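Ticket: Lid placement policy stops above the table and does not release
Project: Sorulard, kitchen tasks
Opened by: Danilo Lumbao
Opened: February 24, 2024
Status: open, waiting for retraining

Problem

I am evaluating the policy we trained in September on the lid task. The arm has to take the glass lid by the knob, carry it to the pan and release. I made 27 trials with the same start layout. In 9 of them the arm stopped with the lid low above the table, beside the pan, and kept the gripper closed until the timeout. The log shows no fault from the arm controller. The commanded motion in these trials becomes very small, but it is never exactly zero, so our stall check does not trigger.

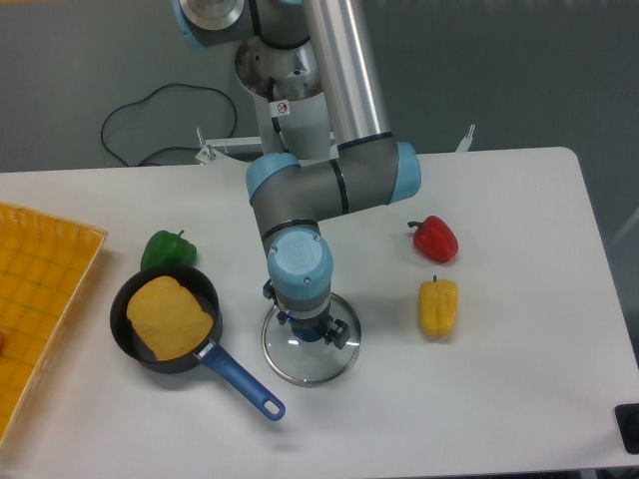 Tia Tindall: Before you retrain, please check the gripper channel separately from the pose. In the Holmgren runs I had the same symptom and the pose prediction was fine. The release command was averaged away, because the demonstrators waited different times before opening. Also, which action chunk length do you use at evaluation?

Thank you, I checked both points. The chunk length is 27 steps, same as in training. I plotted the gripper command for the failed trials and it stays on "closed" with small noise. But the pose is also not correct in my case, the target is beside the pan and not over it. So I think we have two problems and I should separate them.

What I tried:

Shorter execution. I execute only the first 5 steps of each chunk and then predict again. The motion is less smooth. The stop is still there and it comes earlier.

Depth input off. No change that I can see.

Replay of a recorded demonstration in open loop. The arm goes over the pan and opens correctly, so I exclude the calibration and the gripper hardware.

Changed color normalization to the values from the training set. I found that the evaluation script was loading the default values. This was my mistake and it is corrected now, but the stop remains.

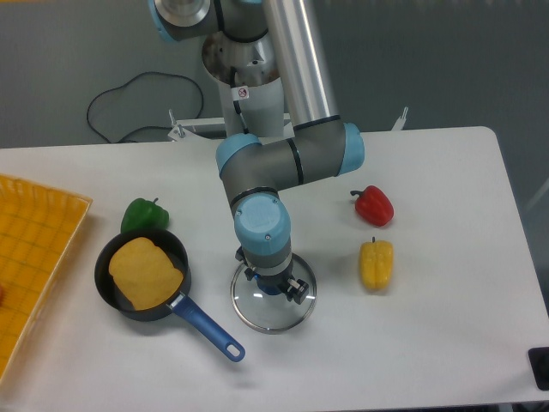
Danilo Lumbao

My present opinion is that the glass is the difficult part. The table is white and it is visible through the lid, so the model has little to see of the object it is carrying, mostly the thin metal rim. I would like to mask the lid region in the camera input and compare the predicted target with and without the mask. If the target does not move, the model is ignoring the lid.

Next steps: run the mask test, then retrain with a separate loss for the gripper channel as Tia proposed. Please do not close this ticket before the second result is attached.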